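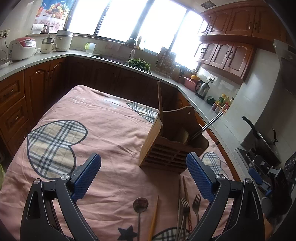 Print this page | E-mail this page

Welfare room walk-round, Heywood, Rastholm
Checked by: Solange Gaillard
July 2026, before doors

I've kept to the same order as the sheet on the clipboard so you can tick along with me. Where I've put OK and said nothing else, it really was fine and I moved on. Where I've rambled, please read it, as there's usually a job hiding in there somewhere!

1. FINDING THE ROOM

1.1 Sign at main entrance – OK
1.2 Sign by the cloakroom – OK
1.3 Sign at the back of the dance floor – NOT OK
Comment: It's up, but it's behind the smoke machine end, and once the lights go down you may as well have hung it in the car park. I stood where people stand and couldn't read it. Can we have one of the lit ones from Drimwood? They had a spare in June and I don't think it's been used.

1.4 Route clear from floor to room – OK
Comment: Two flight cases had been parked in the corridor when I arrived. The crew moved them when I asked and were very nice about it. Worth walking it again once the support act has loaded in, though, as that's when things creep back.

1.5 Door opens fully, no lock on the inside – OK

2. THE ROOM ITSELF

2.1 Temperature – OK
2.2 Lighting – PARTLY
Comment: Somebody has finally swapped the horrible strip light for lamps and it feels like a different place, so much calmer. The trouble is that you still need a proper bright light for looking at someone's colour, or a cut hand, and the big switch now does nothing. Please find out whether the tube has been taken out or whether it's been disconnected. Until then there's a head torch in the top drawer (tested, works).

2.3 Noise – OK with the door shut
2.4 Floor space for someone to lie on their side – OK
Comment: Please keep it that way. The beanbags are lovely but they wander, and if someone needs putting in the recovery position I want a flat clear bit of floor and no rearranging first. I've pushed them all against the far wall.

2.5 Blankets clean and bagged – OK
2.6 Sick bowls, gloves, wipes, roll – OK
2.7 Yellow sharps bin, lid on, below the fill line – OK

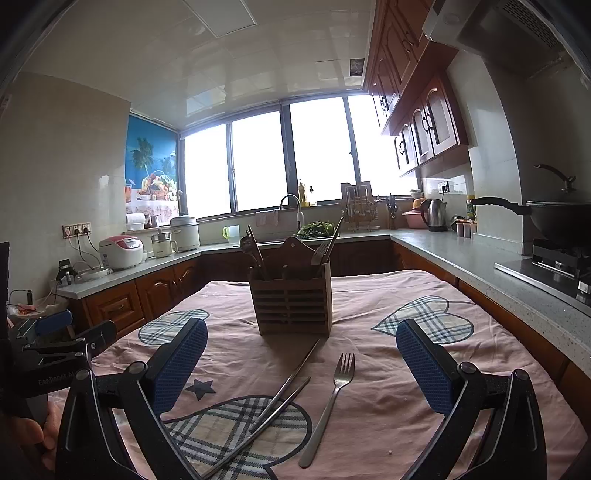 Fork and metal chopsticks.

3. WATER AND FOOD

3.1 Free tap water at every bar – OK
Comment: I asked at each bar as an ordinary punter and got water each time without having to buy anything. The upstairs bar did give me a bit of a look. A friendly word with whoever's running that shift would do it.

3.2 Water in the welfare room itself – OK
3.3 Staff know not to push pints of it at people – NOT OK
Comment: This one matters to me more than almost anything on the sheet. One of the new stewards told me quite cheerfully that the thing to do with anyone who looks rough is get as much water down them as possible. I know where it comes from, and it's kindly meant, but too much too quickly can make someone very ill, especially if they've taken MDMA. Small sips, sit them down, cool them off, stay with them. And nothing at all by mouth if they're drowsy. It needs saying at the briefing every time, even when the old hands roll their eyes.

3.4 Something sugary and something plain to eat – OK
3.5 Kettle lead away from the edge – OK now
Comment: I've tucked it behind.

4. EMERGENCY KIT

4.1 Defibrillator, status light showing ready – OK
4.2 Defibrillator pads in date – OK
4.3 Naloxone, in date, stored out of the sun – PARTLY
Comment: All in date, but one box had been left on the windowsill. Back in the cupboard, please, and back there every time. I know it gets picked up for showing people, so perhaps we could have an expired one clearly marked for training and leave the real ones alone.

4.4 Trained person on shift for the whole night – NOT OK
Comment: The rota has a 20 minute gap at changeover. It looks tiny on paper. I'd like the early person to stay on until the late person is physically in the room with a radio on.

4.5 Grab bag packed in the agreed order – NOT OK
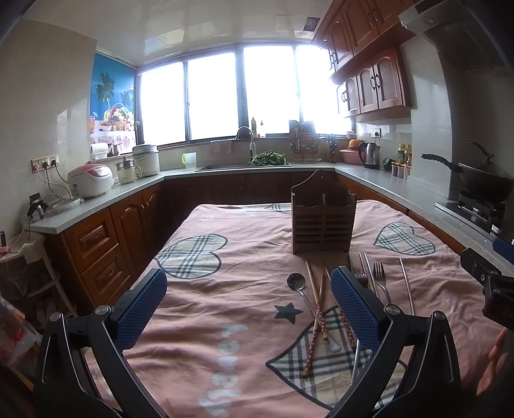 The grab bag had been packed by somebody in a hurry, and I had to tip the lot out to find the pocket mask. Gloves were at the bottom, scissors were loose, and the face shields had worked their way inside a bandage packet. I'd like us to go back to laying everything out on a table before it goes in, every single time. If you put a spoon, a fork, a knife and some chopsticks on a pink cloth you can see straight off what you've got, and kit is no different. Gloves go in last so that they come out first. I've repacked it and stuck the list inside the flap.

4.6 Kit sealed and tag number written in the log – OK
Comment: Tag is 972. If you open the bag, even for a plaster, write it down and fit a new tag.

5. RADIOS AND PEOPLE

5.1 Radio in the room, charged, right channel – OK
5.2 Spare battery – NOT OK
Comment: The charger is there, the battery isn't. I suspect it went to Pastberg with the outdoor kit. Could whoever unpacks that van have a look?

5.3 Everyone can say the address for an ambulance – PARTLY
Comment: I asked three people. Two had it, one gave me the old entrance, which is now a wall. The card by the phone is right, so please just read from the card.

5.4 Gate for ambulance crew, key holder named – OK

5.5 Staff know the welfare room isn't a telling-off room – OK
Comment: Very pleased with this. I asked the door team what they'd do if someone told them they'd taken something and felt bad, and the answer was to walk them here and tell us what they'd said. Lovely. People do hang back when they think they'll be thrown out, and we're licensed for 700, so that's a lot of people who need to hear it. Can it go on the screens between acts?

6. EARPLUGS AND ODDS AND ENDS

6.1 Free earplugs at the bar and cloakroom – OK
6.2 Leaflets current – PARTLY
Comment: Fine in the rack, but there's a pile under the desk with the old helpline number on. Recycling, please.
6.3 Incident forms and a pen that works – OK (I've left mine)

STILL TO DO BEFORE DOORS
– Lit sign for the back of the floor
– Bright light in the room
– Changeover gap
– Radio battery
– Water advice in the steward briefing

I'll be back for the briefing and will sign the sheet then if the changeover's sorted. Everything else on the list I can live with for one night, apart from the light.

Solange

Print this page | E-mail this page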